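Search this site Enter keyword

The Whisk Has Nowhere to Live
One utensil, one mug tree and the long war over the second drawer down

Tuesday, September 10, 2024
Print this article | E-mail to a friend

There is a drawer in my kitchen that opens exactly as far as the whisk allows. Pull, and the wires rise up against the underside of the counter like a cat being put in a carrier. I reach in through the gap, push down on the balloon with two fingers, and pull again. I have been doing this for so long that I do it in other people's kitchens, where it alarms them.

A spatula lies flat. A ladle at least has the decency to nest with another ladle. A balloon whisk is mostly air, and it wants that air stored with it at all times, in a part of the house where space is otherwise reserved for things I use every day and seven takeout menus from Uçar, the grill on the corner, which changed its phone number last winter.

So when I saw a mug tree doing nothing in particular, I had the kind of thought that usually ends with a drill. Mine came from a closing sale at Oturden, a housewares store I had walked past for years on the grounds that I needed nothing in it. White pole, white foot, a ring of thin curved hooks at the top that makes the whole thing look like a spider being held up for inspection. I own four mugs. They live in the sink.
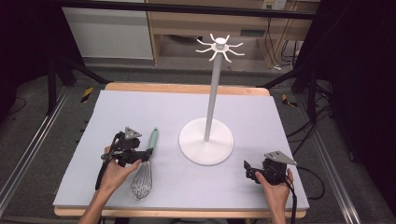
What a mug tree is for

Officially, mugs. The theory is that you will wash them, dry them and hang them up by the handle, and that visitors will admire this. In practice the tree holds two mugs you like, one you were given, and a set of keys. By December it is holding a tangerine bag.

The hooks don't know any of that. A hook will take whatever has a loop or a hole, and kitchen tools have been made with holes in them for as long as there have been nails in kitchen walls. My grandmother's wall had a nail for everything. My lease has a paragraph about nails.

I raised the idea with Eskil Solberg, who designs small kitchens for people who pay a good deal to have small kitchens. He thought about it longer than I expected. "It will tip," he said. Then he asked how wide the foot was.

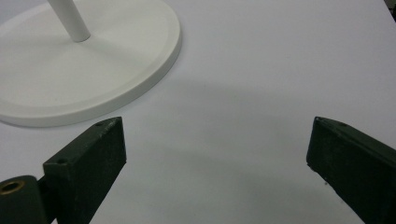
Tipping is the fear with any freestanding rack, and I have earned mine. I once had a banana hanger that stood up perfectly well until someone introduced a banana. The cheap trees get around this with a heavy foot, a broad one, or prayer. Mine has gone for broad: a wide round disc with a raised rim running along the edge and a pole as slender as a pencil. That rim would catch a drip, and I'd like to think someone at a drawing board meant it to. Solberg said to hang things in opposite pairs and keep anything cast iron well away from it, advice I could have used at the time of the banana.

The drawer, meanwhile, was emptied onto the bed. I found three corn holders, the good scissors, a manual for a Skimville milk frother I have never owned, and a second whisk, bent. There is a particular silence in a household when a second whisk is found.
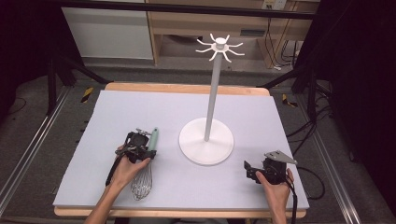 I put back the scissors and closed the drawer with one hand. Then I opened it and closed it again. I would put the pleasure of this somewhere between a haircut and a tax refund, and I went on doing it until I was asked to stop.

Handles and holes

All of this rests on the handle. Mine has a hole near the tip, an oval one, in a pale mint green that was fashionable the year I bought it and has been waiting patiently to be fashionable again. Older whisks have a wire ring. A few handsome ones have nothing whatever at the end, and if you own one of those you'll want a crock, and I'm sorry about your counter. 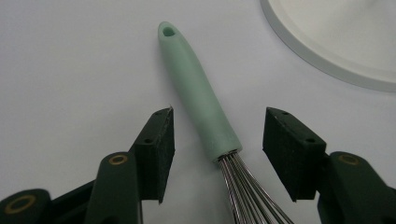 Ovidiu Tudose is against the entire business. He told me a whisk should stand in a jar by the stove, wires up, and that anyone who hangs one on a mug tree will sooner or later reach for a coffee cup in the dark and get a handful of wire. He also wanted to know where the mugs were going to go.

I explained about the sink.

His objection has some weight at six in the morning, and I have moved the tree to the far end of the counter, next to the flour. It gets one whisk, one sieve and the measuring spoons on their ring. The bent whisk went back in the drawer, at the bottom, where it has begun to rise.

Print this article | E-mail to a friend

Related stories
The jar by the stove: a defense
Colanders, and other things that will not stack
Zustirard's market, where saucepans go to retire
What your junk drawer would say under oath
Small sinks, large pots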